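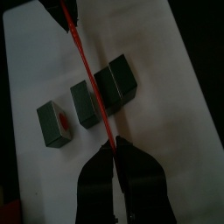

3.2 Materials and arrangement

The block task was adapted from the Pultine set, a collection of small rectangular pieces used in early-years classrooms for work on spacing and order. Four dark green blocks were placed on a white surface in a loose row. Gaps were left uneven, as contact between neighbouring blocks was a variable of interest.

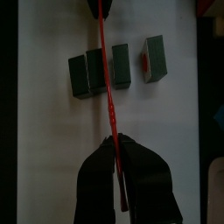

Figure 4. Blocks in a row, the two at left forming a pair.

Each layout was coded from still pictures by two raters. A pair was recorded where no table surface showed between two blocks – a block set at an angle was still counted as part of the row. The full set held 2,503 pictures, of which 50 were coded twice.
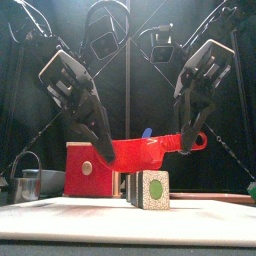

Raters worked in sessions of 10 layouts and noted the colour of any side face that differed from the rest. Disagreement was found in 13 of the pictures coded twice, mostly over narrow gaps in shadow.
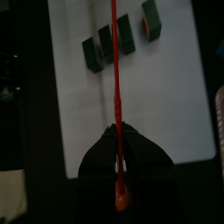 Siu-fong Tsang argued in review that a shadow should never decide a pair, and that doubtful gaps belong in a category of their own. This category was added before the final coding.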